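Robot Learning Lab, Unit 7: Demonstrations by Hand
Instructor: Fengying Tang

Last unit covered driving the arm remotely with a leader device. In this unit the person does the task directly and sensors record the motion. The Hurnine set used in the lab has 3,647 demonstrations, 634 of them on clothing.

A wide-angle view at the wrist picks up a lot besides the cloth. Check what fills the view before you label a clip. 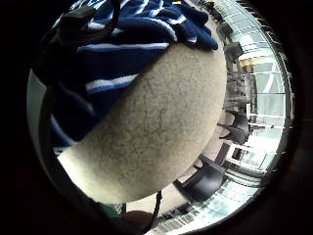 Figure 1. Wide-angle view with striped fabric close to the lens.

Cloth has no fixed shape, so a recorded hand path is of little use without the state of the garment. Log both. For hand pose we use marker cubes: the pattern on each face gives position and orientation as long as one face can be seen by the outside camera.

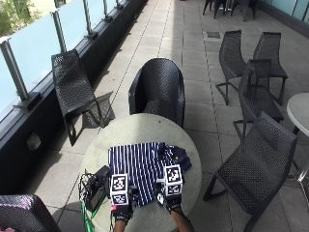
Figure 2. Gloves with marker cubes, striped shirt on a round table.

Before next class
Read the Greltberg notes on time alignment.
Pick 20 clothing clips and mark the start and end of each grasp.
Note any clip where a cube is lost from view. Bring your list to lab.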